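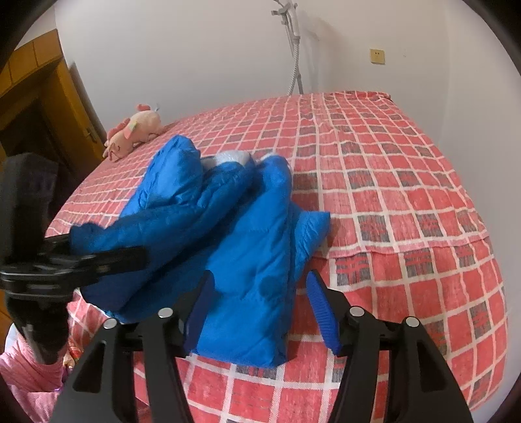 Blue padded jacket on the bed.

March, 4:40 p.m.

Dye notebook, continued. Hokside indigo vat, second attempt. The first is not to be spoken of, though the sink remembers.

Vat pH this morning was fine, then by lunch it had gone sulky and the surface lost its coppery skin. I fed it a spoonful of fructose and apologized to it. Sumathi Devadiga says a vat wants to be left alone for six hours after feeding. I left it alone for 2, then lifted the lid to see how well I was leaving it alone.

Swatches so far, all from the Thammasiri cotton, scoured twice:
A, one dip: color of skim milk.
B, three dips: respectable, a bit green at the fold.
C, six dips: good deep blue, but it crocks all over everything, including page 31 of this notebook.
D: fell in. Still in.

Crocking is the real problem. I rinsed C until the water ran clear, let it dry, and then wiped it on a white rag and got a perfect print of my own thumb. Either the rinse is too short or I'm laying on too much dye too fast. Sumathi votes for too fast. The Getier instruction sheet votes for buying more Getier fixative.

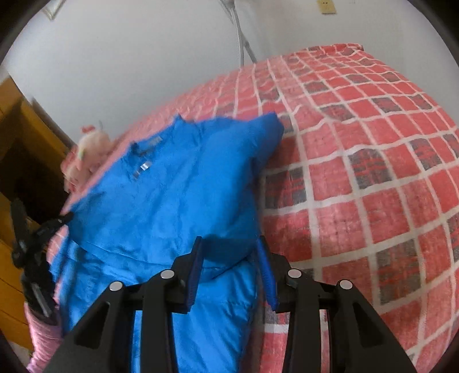 Resist tests go next, and those worry me more than the vat. I want pole-wrapped pleats on the long Ikach piece, and my pleats come out either crisp and hopeless or soft and hopeless. What I'm after is an uneven ridge where the cloth bunches up by itself, the way a quilted jacket does when you pinch up a fold: high in the middle, little wrinkles running off to the sides. Starch fights that. Try damp cloth, no starch, thread wrapped every half inch, push down hard. If the thread slips again, use the waxed stuff and stop being cheap.

Budget note: the receipt for the March order came to 1,702 before shipping. I had written "small order" on the form.

To do: longer rest between dips, at least 20 minutes. Cold soak overnight for C. New rag. Ask Sumathi whether she still has my good thermometer or whether it is also in the vat. Fish out D.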